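Timestamps again

Quick one tonight, should be in bed. November 2020 and I am still fighting clocks.

For anyone who missed the last post - the job at Rostthorpe is the replay tool. It takes everything a session spits out (camera streams, marker poses, gripper opening) and lines it all up so the planner people get one tidy trajectory per hand. We call it Clekenano. Don't ask, the name was there when I started. Underneath it sits Khaemba, the pose filter, and that's the bit I've been swearing at.

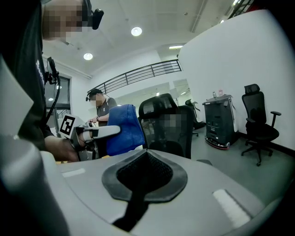 Khaemba wants two things to be happy. A marker it can see and a clock it can trust. Marker's mostly fine now. On the hand-held gripper it's one big black and white square on a white plate, right on top of the dark grey body, and even with something floppy like that blue cloth pressed up against the finger the top of the plate stays clear. Flat square, one face, easy maths. Except one flat square seen nearly front-on has the old flip problem, two tilts that fit almost the same, and the solver picks whichever it fancies that frame. So you get a wrist that twitches like its had six coffees.

Fix for that was dumb but works. Keep both answers, carry them forward 13 frames, drop the one that would need a wrist to do something no wrist does. Stella Rweyemamu suggested it at lunch and I said it'd be too slow. It was not too slow. Sorry Stella.

The clock though. Every camera stamps its own frames, and the stamps are in whatever time that camera beleives in. Two streams start together and by the end of a long run one's 162 ms behind. On a slow reach you'd never notice. On a fold, where the fingers close right as the cloth moves, the replay shows the gripper shutting on nothing. Then the planner learns to shut on nothing. Great.

Tried first: one offset per session, worked out from the start. Useless, drift doesn't care about your start.

Tried second: cross-correlating hand speed between streams, in windows. Much better. You take the speed of the marker from one camera, speed of the same marker from another, slide them till the bumps match. Needs movement in the window or there's nothing to match.

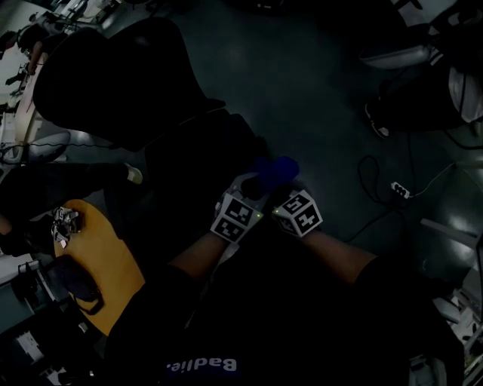

So now if a window's too still it borrows the slope from its neighbours and flags itself. Window is 1000 frames, stepping by 20, which is overkill, but the machine does it overnight and I'm asleep. Flagged windows show up orange in the Vikeo viewer. Haven't got the colours right yet, the orange looks the same as the "marker lost" orange. On the list.

Still broken:

Short sessions. Not enough windows to get a slope at all, falls back to the start offset and hopes.

Cube markers, where two faces show at once. Khaemba treats them as separate markers and averages. It should solve all the corners together. I've known this since May.

Export eats the last frame. No idea. Off by one somewhere, probaly mine.

If you've done the joint corner solve and have a favourite way of weighting the face that's nearly edge-on, leave a comment, I'd love to steal it. Right now I just throw away anything past a cutoff angle and the pose jumps a little every time a face drops out.

Bed. Will push the window stuff to the main branch tomorrow if the overnight run doesn't fall over.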